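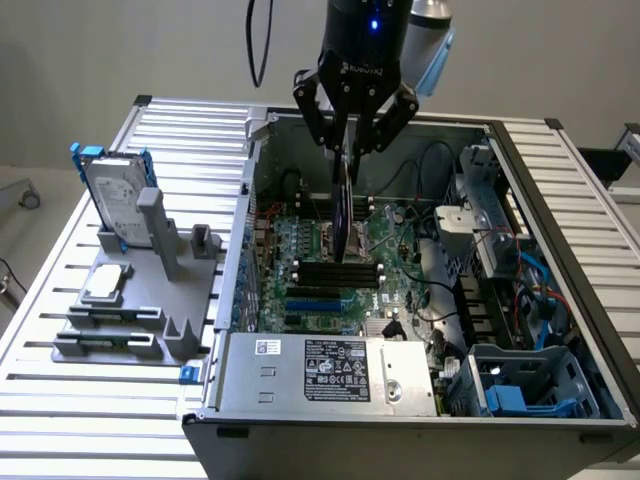

Der Arbeitskreis Dikelon hat im März die zweite Fassung seines Leitfadens für Roboterzellen veröffentlicht, in denen gebrauchte Computer repariert und mit neuen Teilen bestückt werden. Das Dokument hat 24 Seiten und richtet sich an kleine und mittlere Betriebe, die solche Zellen selber einrichten. Im Mittelpunkt steht der Moment, in dem der Greifer ein schmales Bauteil senkrecht über der Hauptplatine hält und das offene Gehäuse auf der Seite liegt. In diesem Moment ist der Abstand zu den Kabeln, zum Netzteil und zum Rand des Gehäuses klein, und die erste Fassung hatte dazu nur einen einzigen Satz. Jetzt gibt es ein eigenes Kapitel. Auch für die Halterung neben dem Rechner, in der die Festplatte aufrecht steht und die Platinen flach liegen, sind zum ersten Mal Regeln formuliert.

Der Leitfaden ist keine Norm und ersetzt auch nicht die Risikobeurteilung, die jeder Betreiber machen muss. Er soll nach Angaben des Arbeitskreises eine gemeinsame Sprache schaffen. Bisher hat fast jeder Betrieb seine Zelle anders beschrieben, und das machte den Vergleich von Störungen schwierig. An der Überarbeitung haben die Firma Kitwood aus Kumville und der Vorrichtungsbauer Thongsuk mitgewirkt. Zum Entwurf gingen bis Ende November 146 Kommentare ein, die meisten davon zu den Themen Kraftbegrenzung und Ablage.

Bei der Kraftbegrenzung verlangt der Text, dass für jede Art von Bauteil ein eigener Grenzwert hinterlegt wird. Ein gemeinsamer Wert für Speicher, Prozessor und Laufwerk gilt nicht mehr als gute Praxis. Wird der Grenzwert beim Einstecken erreicht, so soll der Arm anhalten und gerade nach oben zurückfahren. Erlaubt sind danach höchstens 2 neue Versuche, dann muss eine Person das Bauteil und den Steckplatz ansehen. Kitwood wollte ursprünglich mehr Versuche zulassen, hat den Vorschlag aber im Januar zurückgezogen.

Neu ist ebenfalls die Pflicht, das Gerät vor jedem Eingriff vom Netz zu trennen und diese Trennung im Protokoll zu vermerken. Der Vermerk darf nicht automatisch gesetzt werden. Eingebaute Netzteile bleiben für den Roboter tabu, solange er mit Speicher und Prozessor beschäftigt ist: Der Bereich über dem Netzteil wird in der Steuerung als Sperrzone angelegt. Für lose Kabel empfiehlt der Leitfaden, sie vor dem Start von Hand zur Seite zu legen und zu fixieren. Eine automatische Erkennung von Kabeln wird erwähnt, aber nur als Ergänzung.

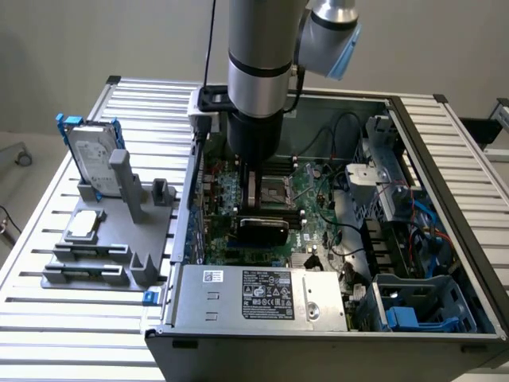
Für die Ablage gilt künftig, dass jeder Platz nur für eine Art von Teil vorgesehen ist und dass leere Plätze in der Steuerung auch als leer geführt werden. Prozessoren sollen in einer flachen Vertiefung liegen, damit sie beim Absetzen nicht verrutschen. Gedruckte Halterungen sind ausdrücklich zugelassen. Allerdings muss der Betreiber den Werkstoff angeben und nachweisen, dass er für Bauteile geeignet ist, die empfindlich auf elektrostatische Entladung reagieren. Thongsuk hat angekündigt, die Zeichnungen von 2 Halterungen kostenlos bereitzustellen. Einen genauen Termin dafür gibt es noch nicht.

Umstritten blieb bis zuletzt die Frage der Schutzeinrichtung. Einige Betriebe arbeiten ohne Zaun und verlassen sich auf eine reduzierte Geschwindigkeit. Der Leitfaden lässt das zu, wenn während der Bewegung keine Hand in das Gehäuse greifen muss. Wer von Hand nacharbeiten will, muss zuerst den Halt auslösen und die Freigabe danach bewusst neu erteilen. Ein bloßes Zurücktreten vom Tisch reicht dafür nicht aus. Mehrere Kommentare hatten eine strengere Regel gefordert, nämlich eine feste Abdeckung für alle Zellen. Der Arbeitskreis will diesen Punkt bei der nächsten Überarbeitung noch einmal behandeln.

Betriebe, die sich bisher nach der ersten Fassung richten, können diese bis Ende September weiter verwenden. Der neue Text liegt auf Deutsch und Englisch vor und kann bei der Geschäftsstelle in Kumville angefordert werden. Dort findet im Mai auch eine Einführung statt, mit praktischen Übungen am geöffneten Rechner. Die Anmeldung ist ab April möglich.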